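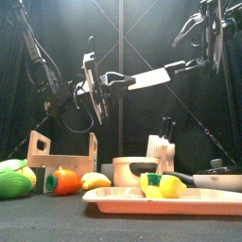 Knife Care: Edge Angles and the Touch-Up Schedule

Most of the questions sent in since February concern kitchen knives that were sharpened properly and went dull again within a few weeks. In nearly all of these cases the stone was fine and the angle was wrong for the job, or the angle drifted between strokes. Rhun Prothero has gone through the bench log for the sharpening service, and this item covers what he found.

The log holds 669 blades. Chef's knives make up the largest group, followed by paring knives and then cleavers. Of the cleavers, 31 came back for a second sharpening within the same season, a higher return rate than for any other type. Almost all of those had been ground too thin by a previous owner. A thin edge on a heavy blade cuts vegetables well and fails on the first piece of bone, where it rolls or chips depending on how hard the steel is.

For a cleaver that sees any bone, use 25 degrees per side. For a vegetable cleaver, which looks similar but is lighter and thinner behind the edge, 15 to 18 degrees is suitable. If you don't know which kind you have, look at the spine. A bone cleaver is thick at the spine and stays thick for most of the blade height. Weigh it if there is still doubt.

Angle drift is the second cause. A tall blade gives more leverage over the stone than a short one, so a small movement of the wrist is easier to see and correct. It also means that a clip-on guide sized for a chef's knife gives a lower angle on a cleaver. The guide lifts the spine by a fixed amount, and the angle falls as the blade gets taller. The Lonano clip guide is marked for one blade height only. On anything taller, ink the bevel with a marker, take two light strokes, and see where the ink has gone. Ink left at the very edge means the angle is too low. Ink left at the shoulder means it is too high.

Grit matters less than people expect. The Avex combination stone on the loan shelf is adequate for every cleaver in the log. Finish on the medium side and stop there - a polished edge has no benefit on a blade used for chopping. Remove the burr with alternating light strokes, then wipe the blade and dry it before storage. Carbon steel should get a film of food-grade oil if it will sit for more than a few days.

For touch-ups, a ceramic rod every 8 uses is enough for a household cleaver. Grooved steels are not recommended on hard blades, as the ridges can pull small chips from the edge.

The Lloyd bench will be free on drop-in evenings from 6:30, with the Sillell angle gauge available for checking bevels. Bring blades wrapped in cardboard or in a sheath, with the handle end labeled. Serrated knives and scissors are still handled separately and should go in the other bin.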